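README for the Irkari stands list

Print this page | E-mail this page

Last changed 5 January 2024 by Subira Biwott

Hello! If you've opened this file you probably want to know what stands.csv is and whether you can trust it. It's my list of upright things with a foot: hat stands, plant stands, sign holders, towel stands, display poles, the bottom halves of lamps whose top halves have gone missing. I started it in May because I kept buying replacement bases that didn't fit (four times, I'm ashamed to say) and wanted one place to look up what I'd already got. It grew. There are now 132 rows, and people other than me have started asking for copies, so it needed a proper readme.

What's in the folder

stands.csv is the main list, one row for each stand.
bases.csv has the measurements of the feet only. The id column matches the one in stands.csv.
notes.txt is my scribbles, typed up more or less as they were. Spelling not guaranteed.
old/ is everything from before I sorted out the columns. Please don't use it.

The columns

id is a plain number. Numbers never get used again, so if there's a gap it means I gave a stand away or found I'd entered it twice.

name is whatever I call it at home. Three of these are makers' names (Clemiretti, Bondier, Ikeda) and the rest are things like "tall wobbly one". Sorry. I did try to tidy them up once and then couldn't find anything.

foot is the shape of the bottom: round, square, cross, tripod or other. Oval has its own entry under other, and only goes in if I've put the ruler across both ways and got different answers. A round foot looks oval from a low angle and I've been caught out by that more than once, so don't fill this column in from across the room.

foot_width is in millimetres, straight across the widest part.

ring is yes or no. Some round feet have a raised ring on top, set in a bit from the outside edge. It matters more than you'd think, because covers and weights sit flat on a foot without a ring and rock about on a foot with one.

pole_place is centre or off-centre, measured on the foot itself.

height is in centimetres, table to tip, without anything fitted on top.

colour is my best go in daylight. "White" covers a lot of ground in this list. I used to have white, off-white, cream and "old fridge" as separate entries, and when I came back a week later I couldn't repeat my own choices, so now they're all white with a remark in notes.txt if I felt strongly.

The white Clemiretti

People ask for this one more than all the others put together, so it gets its own bit. It's row 51. Slim white pole, round white foot, and the foot is a good thick one with a rounded rim. It's down as ring = yes, and you can feel the ring with a fingertip before you can see it properly, as the whole thing is so pale.
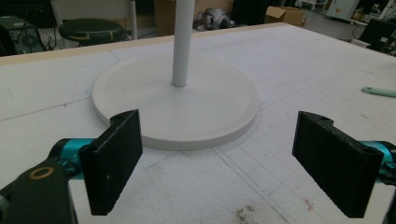

Row 51, the Clemiretti: foot and lower pole on the big table.

The rim is what gave me trouble. With a sharp-edged foot you butt the ruler against it and read off the number, done. With a rounded one the ruler wants to slide up and over, and you can talk yourself into two or three millimetres either way. I now stand a small block against each side and measure between the blocks. Every round foot in bases.csv was redone like that, and the old figures are in old/ if you're curious how far out I was (far enough that I'd rather not discuss it).

The other thing about row 51 is that white on white is horrible to work with. The shadow round the foot is so soft it hardly helps. If you're adding a pale stand of your own, slip a sheet of coloured paper under it while you measure and take it out again afterwards. Brown parcel paper is lovely for this.

Where I measure

All on the same table, the wide white one. I've had offers of nicer tables and turned them down! This one is flat where I need it to be, and I know its habits.
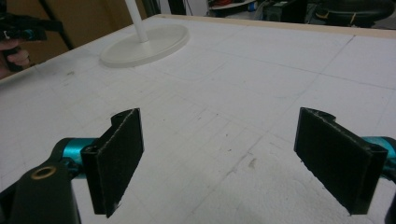 It has a faint grid of lines drawn on the top, which is handy for putting things back roughly where they were but no good at all as a ruler, so please don't read widths off it. The cells are there for placing. There's also a darker line running across at a slant, and I keep stands clear of that out of superstition more than anything. The specks and scuffs don't bother me. I gave up scrubbing at the smudges ages ago, as all I ever did was move them about. The light wooden strip along the far side makes a decent landmark when I'm telling somebody on the phone which end I mean.

Things I know are wrong

Heights for the tripods are a mess. It depends how far you spread the legs and I wasn't strict about it early on.

The Bondier has two rows. One is with its original foot and one is with the foot I swapped on. I can't decide which to drop, so both are staying.

The Ikeda has no foot_width. I lent it out before I'd measured it. It'll come back.

Nothing has been weighed. I'd love a weight column, but my kitchen scales aren't up to the heavier ones.

Adding your own

Yes please. Send me the columns above in the same order and leave blank anything you haven't measured yourself. A blank is much easier for me to deal with than a guess. If you've got 50 of them, send the first five and we'll check we mean the same thing by "foot" before you do the rest.

Using it

Copy it, change it, print it and pin it up in the shed. If you pass it on, keep this readme with it so the next person knows about the tripods.

Print this page | E-mail this page

Related
- README for the Irkari hooks and brackets list
- Measuring a round foot between two blocks
- Matching a replacement base to an old pole
- Swapping the foot on the Bondier
- Irkari stands list: changes since May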